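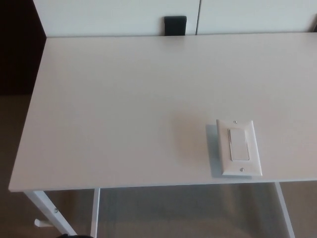

Brendan Carroll says the worst part of his crash was the two weeks after it, when he kept getting calls and had no idea which ones he had to answer. He was hit on his motorcycle at the Baluyot Avenue junction, and he told us that one short sheet of paper in plain words would have saved him a lot of trouble. He has since helped us write that sheet, and now we need people to test it.

CALL FOR PARTICIPANTS
Clavside Road Injury Study
Posted 11/3/22

The Clavside Road Injury Study is looking for people who have been in a motorcycle, scooter or moped crash on a public road in Clavside or the Welell valley. We want to know what happened in the hours and weeks after the crash: who came, what you were told, what forms you were given and how long it took to get a copy of the police report.

We are not looking into who was at fault. We do not work for an insurance company or for the police, and we will not contact the other driver.

Who can take part

You can take part if you are 18 or older and were riding or were a passenger on the motorcycle, scooter or moped. The crash must have been reported to the police. You do not need to have been badly hurt, and you do not need to have been taken to a hospital. Visitors who were hurt while traveling here are welcome and can do everything by phone.

We would also like to hear from close relatives of riders who died. These interviews are handled separately, by one interviewer, and can be stopped or put off at any time. Please say so when you call and you will be passed straight to Kgomotso Botha.

You cannot take part if you have a court date pending over the same crash. You may sign up once the case is closed.

What you will do

There are two interviews. The first takes 50 minutes and covers the crash and the day it happened. The second is held in December and is shorter. In between, we will mail you the draft information sheet and ask you to mark anything that is unclear, wrong or missing. Write on it as much as you like.

If you have paperwork from the crash, please bring it – the report number is the most useful item. We will copy what you agree to and hand the originals back before you leave. If you have thrown it all out, come anyway.

Interviews are held in Room 581 of the Orkari Building, weekdays and Saturday mornings. The side entrance has a ramp, and the elevator is on the left as you come in. Parking behind the building is free after 5 p.m. Phone interviews can be set for evenings. Interpreters are available in Spanish, Russian and Tagalog, with a week's notice.

Payment

You will get $40 for the first interview and $60 for the second, paid by check or gift card. Bus fare is paid back on the day. If you stop partway through the first interview you still get the $40.

Privacy

Interviews are recorded and typed up with names, plate numbers and street addresses taken out. The recordings are erased once the typed copy has been checked. You can ask for your interview to be withdrawn up to 30 days after it takes place.

Background

Police in the study area logged 1379 crashes involving two-wheeled vehicles over the past five years. In 1224 of them at least one person was hurt. The reports give the place, the time, the road surface and the vehicles involved. They have little on what riders were told afterward, and that is the gap this study is meant to fill. The final information sheet will go to patrol officers and emergency rooms in the area, free of charge.

How to sign up

Call the study line at extension 1224 through the Orkari Building switchboard, or leave your name and a phone number at the front desk in an envelope marked Road Injury Study. Please do not write details of the crash on the envelope. Kgomotso Botha returns calls Tuesday through Friday – if you would rather get a text message, say so and leave a cell number.

Sign-up stays open until all interview places are filled.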